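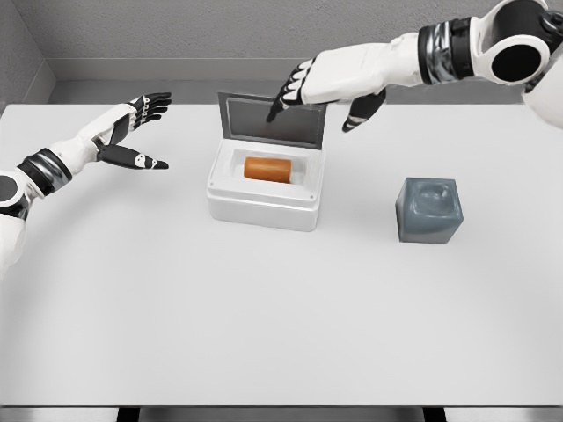
Progress report to the Abreu fund
Jan 18, 2021
Project: Reading evenings for adults, Gedelton library
Prepared by: Leonor Guerreiro

In this period we continued the reading evenings in Gedelton and opened a second group in Histari. In total 52 adults are registered, and five of them came to us through the evening school.

The Histari group started later than we planned. The room was promised for the autumn, but the heating had to be repaired first, and so we lost four weeks. I informed you of this delay in my last letter. The missed evenings will be added at the end of the course, in June.

From the book budget we bought 276 titles, most of them short novels and books about cooking, gardening and health. The large print books are asked for the most, and I would like to order more of them. The supplier, Sostance, has accepted to keep the same price until summer.

Attendance in Gedelton is good. In Histari it is weaker on rainy evenings, because the last bus leaves early. I have written to the bus company and I wait for their answer.

Spending is inside the approved plan, except for the post, where we paid a little more than expected. I ask your permission to cover this difference from the travel line, which we have hardly used.

With kind regards,
Leonor Guerreiro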